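Trestwood Robotics Club — Team Handbook
Section 4: Setting up the PC assembly station

Last revised 25 June 2018

4.1 Before you start

This section covers the computer assembly task for the Onu Challenge. In this task the robot arms take a processor and a memory module from a parts fixture and install them in a desktop computer. The section assumes that the arms have been bolted down and homed as described in Section 2, and that your student account has been added to the Zekness controller. If it has not, ask a mentor before going further.

Two students are needed at the station whenever the arms are powered. One runs the controller. The other keeps a hand near the stop button and does nothing else during a run.

You will need:

the practice computer, with its power cord removed
the printed parts fixture
one practice processor and one memory module
a wrist strap
the hex key set from the Grorico tool drawer
the station log book

CAUTION: Press the red stop button and wait for the controller to show HOLD before you reach into the work area. A paused program is still a live program.

4.2 Loading the parts fixture

1. Put on the wrist strap and clip it to the table.

2. Wipe out the pockets of the fixture with a dry brush. Filament crumbs left over from printing will make the processor sit high on one side.

3. Set the fixture on the slotted table, beside the computer position, and slide it against the two stops. Tighten the clamps by hand.

4. Hold the processor by its edges and lower it into the shallow rectangular pocket with the metal heat spreader facing up. Do not touch the contacts on the underside.

5. Check that the processor lies flat. Press lightly on each corner in turn. If it rocks, take it out and brush the pocket again.

6. Slide the memory module into the long slot until the tabs hold it upright.

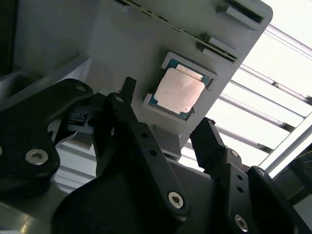

Figure 4-1. Processor in its pocket and board strip in the slot, seen from the wrist camera.

7. Open the wrist camera view on the controller and compare it with Figure 4-1. The angle of the plate in your view depends on the wrist position, so do not worry if it differs. What matters is that you can make out all four edges of the green part of the processor.

Note: Daylight from the window can wash out the camera view. If the edges of the processor are hard to find, lower the blind on that side and take the view again. Do not raise the camera gain above 40. The picture gets brighter but the edge finder starts picking up noise.

4.3 Placing the computer

1. Remove the side panel and put it on the shelf under the bench. Keep the screws in the magnetic dish.

2. Lay the tower on its side on the slotted table with the open side facing up.

3. Tuck the drive cables toward the drive cage so that none of them lies over the processor socket or the memory slots. Use a twist tie if a cable springs back. Do not use tape, which leaves residue on the boards.

4. Raise the retention lever on the processor socket and open the frame. Look into the socket with a flashlight. Report any bent contacts and do not try to straighten them yourself.

5. Leave the graphics card where it is. The arm paths were taught with the card in its slot, and removing it means they have to be checked again.

6. Open the latches on the memory slot you plan to use.

7. Move both arms to the READY position at low speed. The arm that picks should stop with its fingers just above the short block on the fixture. The second arm should stop behind the computer case.

8. Check the arm cables. They should hang in a loose loop with no part resting on the fixture or the computer.
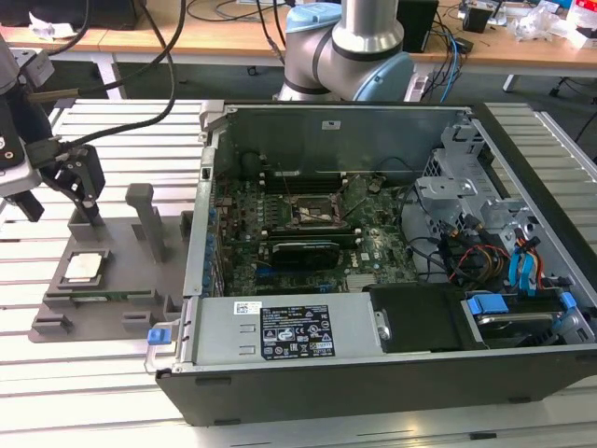 4.4 Setting speed and force

1. On the controller, open Station, then Limits.

2. Set the travel speed limit to 2,000. This is the value for practice. The value of 3,005 is for judged runs only and must be entered by a mentor.

3. Set the encoder reading for the closed gripper to 2,159. If the fingers do not quite meet at this value, check for a loose screw in the linkage before you change the number.

4. Save the limits under your team name. Do not overwrite the file called BASE.

CAUTION: The gripper linkages have pinch points between the plates. Keep fingers out of them even when the gripper is open.

Note: The hex socket screws on the linkages work loose over a season. Check each one at the start of a session. Snug is enough — the plates bind if the screws are overtightened.

4.5 First run inside the case

Do the first run with the gripper empty. It shows whether the arm can get in and out of the case without touching anything.

1. Select DRY RUN and press Start.

2. Watch the gap between the gripper and the metal side wall of the case. This is where most teams touch first. The student at the stop button should watch this gap directly and leave the screen to the other student.

3. Watch the cables inside the case as the gripper comes down. If a linkage plate catches a cable, press stop, back the arm out in JOG mode and tuck the cable again.

4. When the arm pauses over the motherboard, look at the wrist camera view. You should be able to see the socket and the memory slots on either side of it. If glare covers the socket, turn off the bench lamp.

5. Write the result in the log book, including runs that were stopped. Put down which arm was used, the limits file and where any contact took place.

6. Repeat until you have three clean dry runs in a row, then go on to a run with parts.

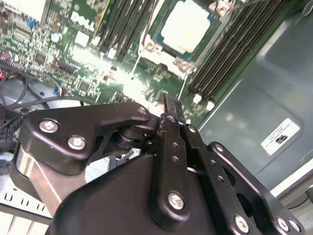
4.6 Shutting down

1. Send both arms to PARK and wait for HOLD.

2. Turn off the controller with the key and return the key to the hook.

3. Put the practice processor back in its plastic tray and the memory module in its bag. Parts are not to be left in the fixture overnight.

4. Refit the side panel if the computer is going back to the storage room. If another team has the station next, leave the panel off and tell them so in the log book.

5. Unclip the wrist strap and hang it up.

Fixtures printed before January have a tighter memory slot. If you have one of these, the module may lift the whole fixture when the arm pulls on it. Ask for a new print, or open the slot slightly with the flat file and try the module by hand before running the arm.

Continue with Section 5, Teaching pick and place points.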